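Questions about the house rules for the arm tables

Last changed 13 January 2025. Kept by Kyung-hwa Yeom. If your question is missing, write to me and I will add it.

Who must follow these rules?

Everyone who works at an arm table in the Flivness building, also guests and students who come for only one afternoon. The rules are the same for the Lodeo project and the Skondus project. Before February the two projects had different sheets, and people who changed from one to the other made mistakes. Now we have one sheet.

Do I need the training if I only put the objects on the table?

Yes. The person who places objects has their hands nearer to the arm than anybody else. The training takes 2 hours and you do it with Leif Magnusson. He signs your card at the end. Please keep the card, we do not have a copy.

Where should the operator sit or stand?

At the desk beside the table, outside the taped paper. You may sit. The teach pendant must be in a place where you can reach the red button without getting up and without moving another thing first. Cups, bags and coats do not belong on the desk during a run.

There are two pendants at our table. Which one do I press?

Each pendant belongs to one arm. In an emergency do not think about which is which, press the first one you can reach and then the other. Our rule is that both arms are stopped before anyone leans over the paper, even if only one arm was moving.

Can I reach in quickly to straighten the object?

No. Stop first, say "stopped" in a loud voice, wait for the answer, then reach in. I know it feels slow when the plate is only a little bit wrong. In the old log we had 14 notes of the type "hand inside, arm enabled", and all of them were for a small correction.

What is the blue tape for?

It divides the paper into cells, so that two people can speak about the same place. "Rack in the far left cell, plate in the next one" is a good note. "Plate near the rack" is not enough. The tape is a help for people only, and the arm will not stop at a line. Do not use it as a safety border.

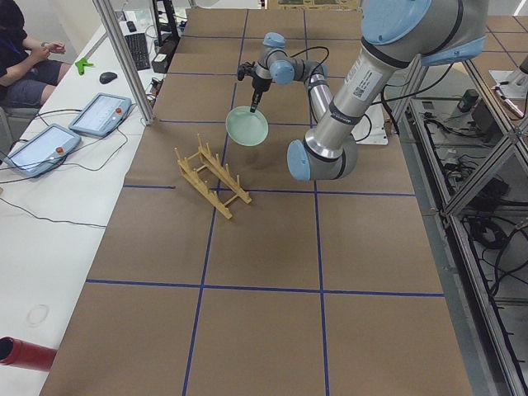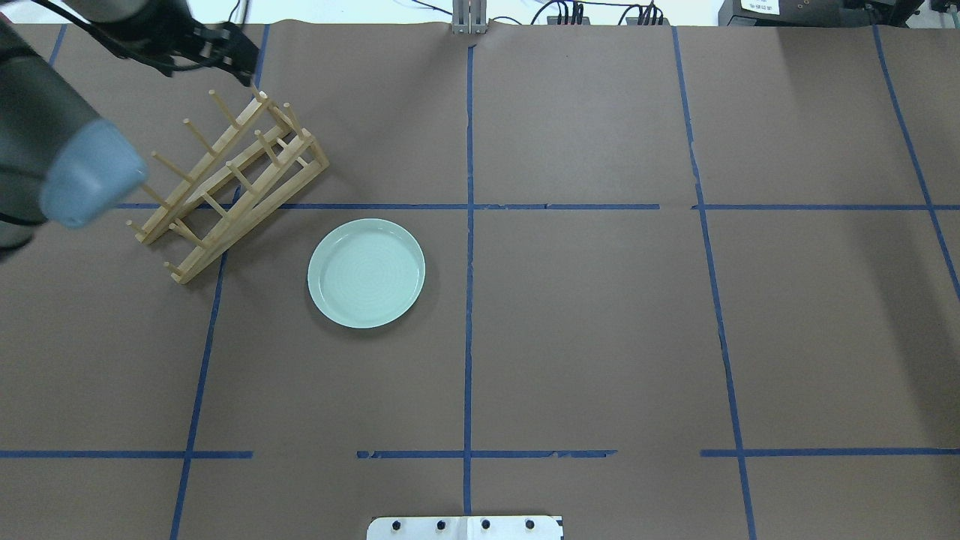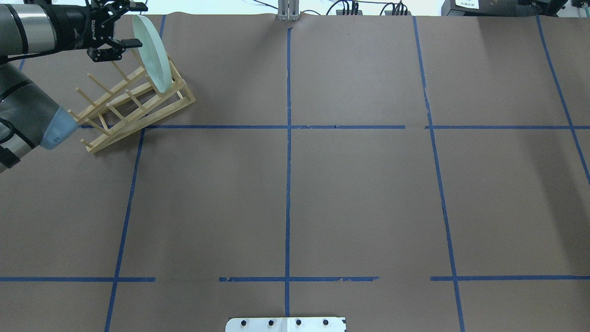
The plate and the wooden dish rack, at our first table.

May I repair the tape when it is torn?

Small damage may stay until the end of the day. If a line is so broken that you are not sure in which cell an object lies, change the strip between two runs. Put the new strip exactly over the old place. If you must change the whole paper, tell me before, because the cells have to be measured again.

How should I place the objects at the start of a run?

Follow the start card. For the rack task, the rack is empty and the plate lies flat on the paper, with free space between them. The rack should stand at the angle written on the card. Please do not turn it to make the task easier for the arm. An easy start which is not on the card makes the run useless for comparison.

When do I count a run as a success?

When the plate stands in a slot, the gripper is open and away from it, and the plate stays there while you slowly count to five. If the gripper still touches the plate, wait. If the plate falls after you have counted, it is still a success, but write it in the remarks. I do not want people to change the result afterwards.

Should I delete a failed run?

Never. Mark it as failed and choose a reason from the list. Of the 741 runs in the last set, 532 were counted as successes, and the others were the more useful part when we planned the next set.

What about the cables?

Before the first run, look at the cables along the arm while a colleague moves it slowly through the whole task. They should have enough length at every point and should not catch on the gripper. On the desk, pendant cables may lie loose but they must not hang down where a foot can pull them. Nothing is stored on top of the power supplies under the table.

Can we use real crockery?

Yes, if it has no chips or cracks. Check the rim with your eyes, not with your finger. If a plate breaks, stop both arms, put on the gloves from the drawer, and change the paper also when it looks clean.

Is this document a replacement for the risk assessment?

No. The risk assessment was made with Sfakianakis and is in the red folder by the door. Where the two say different things, the folder is right, and please tell me so that I can correct this page.

Who can give an exception?

Leif or me, in writing, before the run starts. An exception is for one day and one table.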